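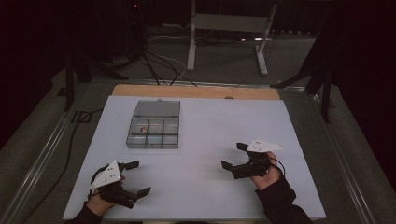

Six-compartment box on the white board, lid open

Fino
Posted in Workbenches and Storage, February

I'm sorting out small parts and have got one of these clear plastic boxes, six compartments, three across and two deep, hinged lid. Only one thing in it so far, the little red and white bit. Before I buy more of them I'd like to know if people get on with this type. I have 155 bags of odds and ends to go through, mostly fuses, screws and connectors.

Second question is the white board. It covers most of the table and has a matt surface. Does anyone else work on white, or is a dark mat better?

Arnness
I've got 31 boxes like that on a shelf. They're fine for bigger bits. Check that the dividers go right down to the base before you put washers in, as mine didn't and everything ended up in one corner.

White is good for finding dropped screws. Keep it.

trarnier_shed
Disagree about the white. I used a white board for 3 years and got sore eyes under a strong lamp. Grey is easier. You can still see a black screw on grey, and you can see a bright one too.

Also six compartments won't go far with 155 bags. Get a small drawer cabinet.

Fino
A lot of the bags have two or three things in them, so I was going to put like with like. I don't want a cabinet, there's no wall free and I need to put everything away at teatime.

Arnness
Boxes then. They stack and a cabinet doesn't. A matt board doesn't glare much anyway, move the lamp to the side.

trarnier_shed
Moving the lamp just gives you shadows across the work. But each to their own.

Ndlovu
Whichever you choose, label the front edge as well as the lid. Once they're stacked you can't read the lids. I had about 3000 resistors in boxes marked on top only and had to lift the whole pile down every time.

Don't leave the lid open behind where you're working either. I caught mine with a sleeve and snapped a hinge.

Fino
Good point on the front edge, I'll do that. Going to get four more boxes and stay with the white board for now. Arnness, were yours the sort with fixed dividers or the ones that slide out?

Arnness
Slide out. Get fixed ones if you can find them.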